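Household Practice II: Care and Storage of Clothing
Handout for Unit 4: Hangers, Sorting and the Return Basket

Purpose of the unit

The preceding unit dealt with folding. This handout turns to garments that are hung, and to the hangers themselves, which receive little attention in most households until a closet rail becomes crowded. Students should read the handout before the practical session and bring it with them.

A hanger carries the weight of a garment on two narrow surfaces. Where those surfaces are thin, the fabric takes the shape of the edge and a small peak forms at each shoulder. Knitted garments are the most easily marked and should, as a rule, be folded. Woven shirts, blouses and light jackets may be hung, provided the hanger ends just inside the shoulder seam.

Parts of the hanger

The terms below are used throughout the course. Please use them in written work.

Hook: the bent piece, generally metal, by which the hanger rests on the rail. On many molded hangers the hook turns, and this should be tested before the hanger is put back into service.

Shoulder: the sloping upper part on each side. A broad shoulder spreads the load; a narrow one concentrates it.

Bar: the straight lower part, used for trousers, skirts and folded scarves.

Grip strip: an inset or covering of softer material, often ribbed, which keeps a garment from sliding. Grip strips collect lint and lose much of their hold when dusty. Wipe them with a damp cloth and allow them to dry before use.

Sorting before storage

Spare hangers kept loose on the rail catch on one another and on clothing. The course follows the method taught by Ewan Baird, in which every hanger not in use is taken down, examined and placed in an open basket kept close to the closet.

1. Clear a table and cover it with plain paper or a clean white cloth. Cracks and stains are easier to find against a light ground.
2. Lay each hanger flat. Examine the shoulders and the bar for rough edges, then the hook for looseness.
3. Group the hangers by type. Molded plastic, wire and padded hangers should not share a basket.
4. Place them in the basket with the hooks facing the same way. A hanger put in crosswise will lift those laid over it.
5. Stop before the basket is full. A basket that must be pressed down has to be emptied to retrieve anything.

Students work in pairs at tables of 4, and the practical session lasts 40 minutes. Each pair should sort 8 hangers and record the condition of each on the Lekari sheet. Damaged hangers are to be set aside for the instructor — please do not return them to the supply shelf.

Plastic hangers with grip strips
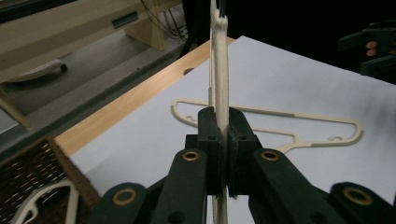
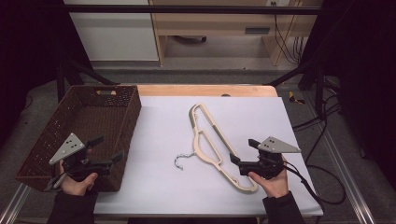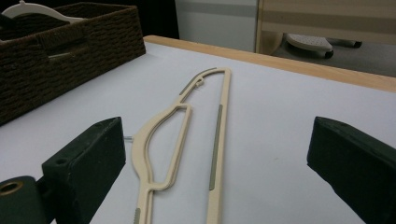
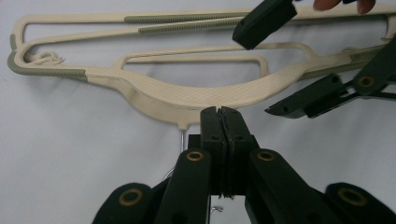
Nithin Rai has asked that the rule on separate baskets be relaxed for small households, where one basket may be all the closet floor allows. In his view a sheet of stiff card set upright between the types serves well enough, and students living in shared rooms should be permitted to adopt it in their written plans.

The suggestion is accepted for the written plan only. In the practical session each type is to have its own basket. Plans are due at the start of Unit 5 and should state the width of the rail, the number of garments hung and the place chosen for the basket.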